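Look up

The open ceiling was sold to us as light, air and character. Then you have to work under one.

There is a brochure on my desk from a firm called Nustis, which converts old workshops into rooms that people can rent by the month. It runs to 22 pages and uses the word "volume" on most of them. Volume, here, means that they have taken the ceiling out.

I should say where I stand. I have spent most of my working life in rooms with bad ceilings, the speckled kind made of square tiles with a brown stain in one corner, and I never loved them. When the tiles began coming down and the beams began coming out I was as pleased as anyone. It was several winters before I noticed that I was keeping my coat on.

The fashion has now reached places that have no fashion. Otlow is a town with a bus station, two bakers and a long street of brick sheds where they used to make hinges. Four of those sheds have been done up as shared workrooms, and every one has been treated the same way: ceiling out, beams painted white, pipes left on show and painted to match, a wooden floor put down, long tables brought in. The agent who let me into the first of them said the room "wanted to be honest about itself". I asked what it had been dishonest about and we moved on to the kitchenette.

It was a handsome room. I will give them that. White paint does a great deal for an old roof, and a wooden floor does the rest. Anyone standing in the doorway for five minutes with a rental agreement in their hand would sign it. My trouble is with the other eight hours.

Take the noise first. Those ugly tiles were there to soak up sound, and once they have gone it has nowhere to go except round and round. A chair pulled back at one end of the Otlow shed can be heard at the other end as if it were next to you. Somebody tipped a box of small plastic parts on to a table while I was there and half the room turned to look. People who work with their hands, who sort and fit and pick things up and put them down again, make a fair amount of noise in an ordinary day, and they are exactly the people these rooms are being let to now that the designers with laptops have gone home to their spare bedrooms.

The brochure has an answer, which is felt. You can hang panels of it from the beams. I saw this done in Tistholm, where the biggest of the converted rooms, unit 404, has grey felt hung in rows the whole length of the roof. It works quite well. It also hides the beams. By the time you have paid to take the old ceiling down, paid to paint what was behind it and paid for the felt, you have bought yourself a lower ceiling with gaps in it, and the gaps collect dust.

Heat is the same story told in another bill. The tenants in Tistholm pay for their own, and I was shown one of the bills across a table by a woman wearing fingerless gloves. She makes paper lampshades and needs her fingers. She liked the room very much, she told me, between May and the end of September.

Then there are the lights, and this is where I part company with the people who write brochures, because they hardly mention them. A light is photographed once, switched on, and after that it is taken to be doing its job. In my experience it rarely is. When a ceiling comes down, the light fittings have to go somewhere, and what tends to happen is that the old flat panels are simply hung back up among the beams, wherever there was a hook or a cable that would reach. Some end up square to the room and some don't. A long tube will be put up near the wall to fill a dark patch. Someone works beneath the join between two fittings and has two shadows of each hand all day.

I tried it. I took a jigsaw to one of the Otlow rooms, with the agent's puzzled permission, and did the edges of it at three different tables. At the first I was in my own shadow. At the second the glare came off the pieces so strongly that I couldn't tell sky from sea. The third was good. It was good in a circle the size of a dinner table, and when I moved my chair to reach the far corner I was out of it again. A cheap desk lamp from the supermarket would have beaten the lot, and I noticed that several of the regulars had brought one in.

None of this is hard to put right, and that is what annoys me. Hang the fittings last, after the tables are in. Ask the people who will sit at them what they do all day. If they are packing, they need the light over the packing. If they are picking up small things in both hands and turning them over to check the backs, they need it from the side as well, and they need it not to be in their eyes each time they look up to speak to somebody. I have yet to meet a landlord who did it in that order. The lights go in while the room is empty because it is easier to move a ladder about. 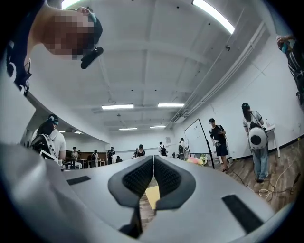

I had hoped that things would be better abroad, as one does. In Guimarães I was taken round a converted mill, all white inside, with a view of a hill from the upper windows and coffee that would make you weep. The ceiling was open. The pipes were on show. A man at the near end sneezed and was blessed from the far end in two languages. I asked how they found the acoustics and was told that one got used to it, in the tone people use about a neighbour's dog.

So what are these ceilings for? I put it to an architect I have known for years, who asked me to keep his firm out of it. He said that an open roof makes a narrow room feel wider than it is, and that this is worth money. He said a suspended ceiling must be bought and then looked after, and that taking one out can be put down as an improvement. And he said tenants ask for it. I asked whether they asked for it a second time, when they moved on to somewhere new. He thought about that for longer than I expected. Some did, he said. Quite a few asked for carpet.

Carpet! You won't find it in the brochure. The wooden floor has become as fixed a part of the look as the beams, and I have less to say against it. It sweeps clean, dropped things can be found on it, and a trolley rolls. It is hard on the feet by late afternoon, and the better-run rooms have rubber mats where people stand. In Tistholm someone had brought in a bath mat, which did perfectly well. But a hard floor beneath a hard ceiling with a hard white wall down one side is a drum, and whoever puts all three together ought to be made to sit inside it through one stocktake.

I will be told that I am being unfair, and that people choose these rooms with their eyes open. Up to a point. There is not much else to choose in Otlow. The last of the old-style units, with its tiles and its stain, was 603 on the trading estate, and it was let while I was still making enquiries. The man who took it repairs clocks. I rang to ask him why he had gone for the ugly one when the rents were so close. He said he could hear what he was doing in there.

There are partitions, of course. Every room I visited had acquired one sooner or later, usually a screen that stops well short of the roof, so that it blocks the view and lets the talk straight over the top. I am told they are good for pinning things to. In one Otlow shed the screen had been put up by the tenants themselves, who had clubbed together for it in their first winter, and behind it they had made a sort of den with a rug and a standard lamp and an old sofa. It was warm and a little dim. It was also where everyone was when I arrived at half past ten in the morning.

Nustis tells me that it has plans for more of these conversions and that demand is strong. I don't doubt it. The rooms look marvellous. I would only suggest that anyone going to view one takes something to do with them, a bag of mending or a tray of seeds to sort, and asks to be left alone at a table for an hour with the lights on and the other tenants getting on with their work. Go in February if you can. Wear what you would normally wear, and drop something.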